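Astdale Allotment and Garden Society
Minutes of the members' meeting, March 2026

Present: Beryl Sugden (chair), Tahmineh Akbari, Horácio Godinho, Kianoush Mirzaei (minutes), and other plot holders who signed the sheet.
Apologies: Firouzeh Jalali.

1. Minutes of the last meeting
The minutes of the October meeting were read and accepted with one correction. Under item 4 the plot with the broken fence is plot 75, and it was written as plot 57.

2. Water
Beryl informed the members that the water company has changed the meter at the Mallero Lane gate. The bill for the winter was $124. Horácio asked why we pay for the months when the taps are closed. Beryl answered that this is the standing charge and it can not be avoided. The taps will be opened after the last hard frost, as every year. Members are asked not to leave hoses connected during the night.

3. Seed order
Tahmineh has made the order together with the Bakhtiari nursery, so the delivery is free for us. The broad beans and the onion sets are already in the shed. The squash seed is late. There was a long discussion about potatoes, and it was agreed to buy one sack of an early kind and one sack of a late kind, to be divided between those who have paid. Two members would like to have more choice of salad next year - Tahmineh will make a list and put it on the board.

4. Compost and paths
The new compost bays are full already. Kianoush reminded that cooked food and meat must not go in, also not in paper bags. The wood chips for the main path will come before the end of the month. The driver can not pass the second gate, so the load will be left by the shed and we need people with wheelbarrows.
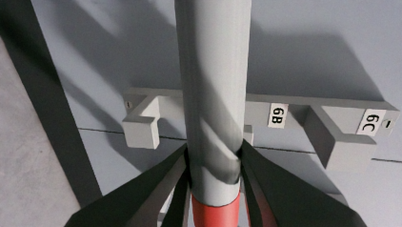 5. Rents and waiting list
The rent stays the same for the coming year. The society has more than $1,000 in the account, and Beryl thinks it is enough for the fence and for a small repair of the shed roof. There are 20 names on the waiting list. Horácio proposed to divide the two largest free plots in half. Some members were against, as half a plot is too small for fruit trees. A vote was taken and the proposal was accepted.

6. Any other business
Tahmineh asked that the lock number is not given to visitors. The Tokura tiller is again in use, and the book for signing it out hangs behind the shed door. Please write also the time of return.
Firouzeh sent a note that she can not continue with the bee hives after this season. If somebody wants to learn, she is glad to teach.

Actions
Beryl - ask for two prices for the fence at plot 75
Tahmineh - squash seed, salad list
Horácio - mark the new half plots with string
Kianoush - message to all members when the wood chips arrive

The next meeting will be held in October, in the same room.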